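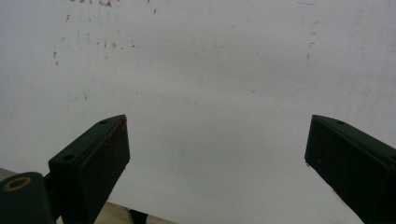 图3 浅色哑光表面上的深色斑点与短划痕,集中于左上部。

3.2 试题材料与施测程序

本研究以长篇小说指定阅读的选择题与简答题为对象,考察公开流传的备考题集对考生文本理解成绩的影响。题目来源分为两类:一类取自Bandach题库,由各校教师按章节命制;另一类取自Zemley备考网站,由考生及辅导机构自行整理。两类题目合并去重后共得2086道,其中涉及指定小说者681道,其余属于诗歌与戏剧部分,未纳入本节分析。

去重采用两步法。第一步比对题干的字面相似度,删除仅在标点、人名拼写或选项顺序上有差别的题目。第二步由两名编码员独立判断题干是否指向同一情节信息,判断不一致时交由第三名编码员裁定。字面相似度的阈值在预研究中确定,过低会把同一章节内提问角度不同的题目误并,过高则无法识别改写题。最终阈值偏向保守,因此681道题中仍可能存在少量语义重复,对后文频次统计的影响见4.4节。

题目按认知要求分为四级:事实提取、情节排序、人物动机推断、主题与手法分析。分级框架以Tamura Shigeru提出的文学阅读任务分类为基础,并作两处修改。其一,将原框架中的“词义辨识”并入事实提取,理由是指定小说的词义题几乎都可由上下文直接定位。其二,将叙述视角类题目从人物动机推断中移出,归入主题与手法分析。Yensuk Thitima在后续讨论中指出,视角题与动机题在作答过程上有较大重叠,单独归类可能低估动机推断的比重。本研究保留该修改,同时在附录中给出未作修改时的分布,供读者对照。

受试者为300名应考前一学年的高中生,来自Flanagan中学与Skumville联合中学。入组条件为已完成指定小说的课堂讲授,且此前未参加过正式的文学科目考试。受试者按前测成绩配对后随机分入两组。题集组在四周内使用Zemley题集自主练习,每周提交练习记录;原著组在相同时间内重读小说指定章节,并就每章撰写简短摘要。两组的课堂教学内容、教师及课时保持一致。练习自二月开始,避开两校的期中测验。

前测与后测各含40道题,四个认知等级各占十道。后测题目全部为新命制,与Zemley题集无字面重复,但其中一半的事实提取题与题集指向相同的情节信息,称为“重叠题”;另一半称为“非重叠题”。设置重叠题的目的在于区分两种可能的成绩来源:对具体答案的记忆,以及对文本本身的掌握。若题集组仅在重叠题上占优,则前一种解释更为合理。

选择题由答题卡读取系统计分,简答题由两名评阅人盲评,每题满分三分。评阅细则规定,凡复述情节而未回应题干所问者,至多得一分;引用原文但未作解释者,至多得两分。正式评阅前,评阅人以200份预测答卷进行校准,分歧超过一分的答卷逐份讨论,并据此修订细则中关于“部分相关证据”的表述。校准答卷不进入正式分析。

缺失数据按以下原则处理。缺席后测者从组间比较中剔除,但保留其前测数据用于题目难度估计。后测中未作答的选择题计为零分,未作答的简答题若位于试卷末尾且连续三题以上空白,则标记为“未达题”,在主分析中计零分,在敏感性分析中按缺失处理。练习记录提交不足三周者仍保留在原分组内,以符合意向性分析的要求。

统计分析采用带随机截距的线性混合模型,因变量为后测各等级得分,固定效应包括组别、认知等级、前测得分及组别与认知等级的交互项,随机效应包括班级与受试者。重叠题与非重叠题的比较另建逻辑斯蒂混合模型,以单题正误为因变量,并加入题目随机效应。显著性水平取0.05,多重比较采用Holm法校正。

需要说明的是,原著组的摘要写作本身也是一种产出性练习,可能对简答题得分产生独立于重读的影响。现有设计无法将二者分离。题集组的练习时长由受试者自行填报,未经系统核验,故只作为描述性变量报告,不进入模型。

3.3 题集答案的准确性核查

由于Zemley题集的参考答案未经审定,施测结束后对其中涉及指定小说的题目逐一核对原文。核查内容包括答案与原文是否一致、选项是否存在多个正确答案,以及题干所述情节是否确实出现于小说中。对于因版本不同而产生的页码或译名差异,不计为错误。核查结果以题目为单位编码,并与题集组在对应重叠题上的作答相匹配,用于检验错误答案是否被受试者沿用。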